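Clorow two-finger gripper – comparison with the Najafi model
Equipment pages, Troltville

Both grippers are tried on ordinary table settings in a furnished room, with cutlery, a cup, a plate and a bowl. 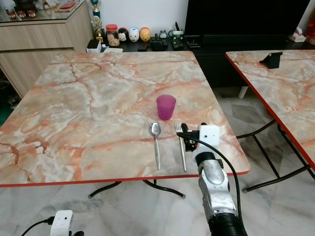
Vol. 2, p. 553

The Clorow gripper is supplied with a mounting plate and one cable. Spoons and forks are set down in the same positions for each model.

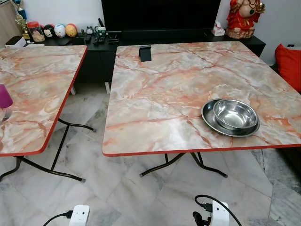

Each gripper is given 400 attempts, divided equally between cutlery and tableware. Results are recorded by Siebe Coppens at the Waswood office.

Wrist camera views are stored with every attempt – including failed ones.
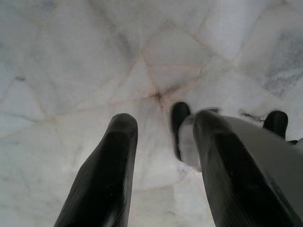 Replacement fingers are sold in packs of 2. Loan units may be requested from January.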